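3.2 Pattern scale and judged room size

Participants rated 52 wall coverings on a seven-point scale running from "very cramped" to "very open." Ratings were collected in October at the Sorkadach site, with lighting held at 300 lux for all sessions. After exclusions, 413 complete response sets remained. Repeat size was measured by hand on each sample, following Juntunen and Raju, and motif density was scored separately by two raters.

Large repeats lowered the openness rating, but only where the ground color was dark. On pale grounds the effect was small and did not survive correction. Floral and geometric prints did not differ once density was entered in the model – a result at odds with our earlier pilot, which used only 15 samples. 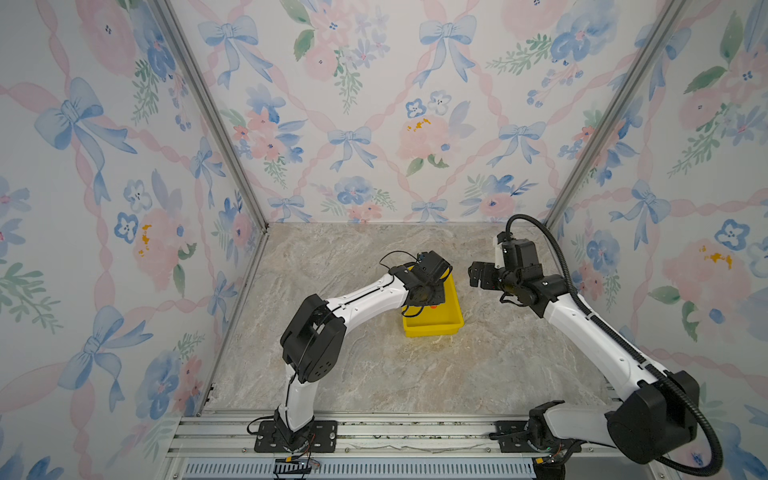
Figure 4. Floral wall covering with bows and ribbon lattices, on a back wall and two side walls.

Density remained the stronger predictor in all models. Adding participant age changed the coefficients very little, and the term was dropped. Order effects were tested by splitting the sessions in half; the two halves gave the same ranking for the upper and lower quartiles, with some movement in the middle of the scale.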